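Chapter 4
When the Job Moves Over
Automation and the people next to it

Before you read
Think of a job you have had, or one you've watched someone do. Which part of it was mostly lifting, pouring, carrying? Which part was knowing when? Write down one of each. You'll need them again in Section 4.3.

Key terms: task, job, handoff, exception, rework, deskilling, line lead

4.1 Start with the scoop

A portioning room at Fillilier, a dry goods packer in the town of Tavidmont. Small place. Beans, grains, loose goods, into cups and tubs, then lids, then boxes. For years the work was done by hand. Scoop, tip, look, level, next. A good portioner didn't use the scale much. She had the weight in her wrist, and the scale was there for the new people and the inspector.

Then came Zeleke, the name the company gave its automation project. It started in March with one bench. Managers called it a trial. The people at the benches called it a lot of things.

The first plan was to automate "portioning," as if that were one thing. It isn't. The team wrote the job out step by step and got 13 tasks. Picking up a cup was one. Tipping it was another. So was noticing that a batch smelled off, and so was telling the next shift about it. Nobody had ever put those last two on paper. They weren't in the job description and they weren't in the plan for the machine either.

This is the first idea of the chapter and we will lean on it hard: machines take over tasks, not jobs. A job is a bundle. Pull a few tasks out and the bundle changes shape, sometimes for the better, sometimes it just gets looser and more tiring.

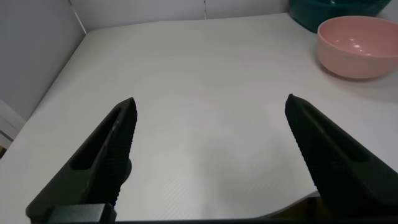
Figures 4.1 and 4.2. Bench work: an open gripper, and an arm holding a clear cup.
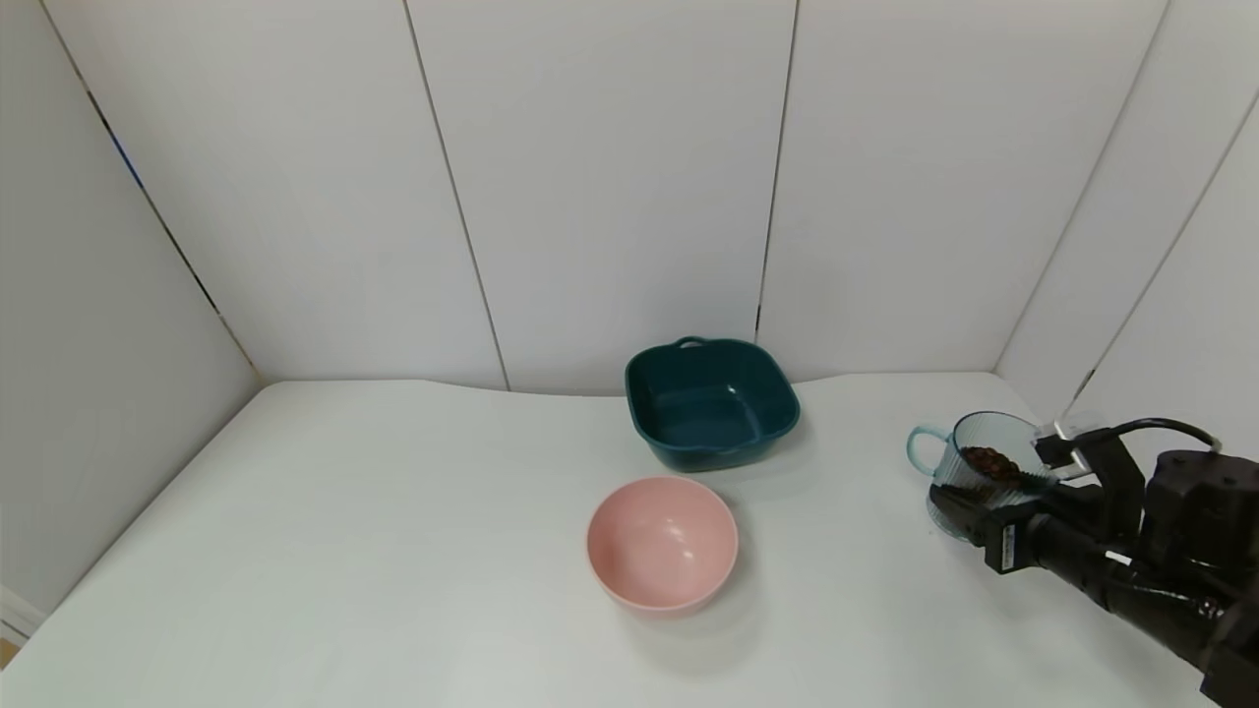
4.2 What the day looks like now

Back to Fillilier. The old count for a full shift at one bench was 612 portions, and everybody knew the number. It was on the whiteboard. It was how you bragged. Once the arm had a bench of its own, the number stopped meaning anything about a person, and some of the older hands missed it more than they expected to.

What replaced it? Watching, mostly. Refilling. Clearing spills. Resetting after a stop. One worker now looked after 2 benches instead of standing at one. Less strain on the shoulder, which people liked. More walking. More waiting too, and waiting turns out to be hard work when you're the one who gets asked why the line is down.

Then there are exceptions. An exception is any case the machine was not set up for: a chipped cup, a clump, a bowl put down in the wrong spot. A person handles most of these without noticing she has done anything. With an arm on the bench each one becomes an event. Somebody has to see it, stop, fix, restart, write it down. The log was kept in a program called Navel, and in the first weeks the log had 200 entries. Managers read that as 200 failures. The workers read it as 200 things they used to take care of and never got credit for. Both readings are in the log if you go looking, and we'll do that in Section 4.4.

Pay is the part most textbooks leave for the end. We put it here. Fillilier kept the hourly rate the same and dropped the piece bonus, on the grounds that the pieces were no longer the worker's. Fair? The line leads said no. Their argument was simple, the bench only runs if someone keeps it running. The company's argument was also simple: it had paid for the bench. A new allowance for bench minding was agreed on later, smaller then the old bonus for fast workers and bigger for slow ones. So the same change was a raise for some people and a cut for others, in the same room, on the same shift.

Keep that in mind whenever you see an average.

Stop and check
Take the job you wrote down at the start. Break it into tasks, as many as you can, small ones too. Mark the ones a machine could do today. Mark the ones you would not want a machine to do, and say why in a sentence. Do the two sets of marks overlap? Compare with a partner befor going on.

4.3 Tasks, skills and who gets to keep them

When a task moves to a machine the skill behind it doesn't vanish right away. It sits in people for a while. At Fillilier the experienced portioners could still fill by feel months later, and on bad days were asked to. New hires could not. They had never had the chance to learn it. Economists call the slow version of this deskilling, and it is easy to miss because the output stays fine until the day the bench is down and the order is due.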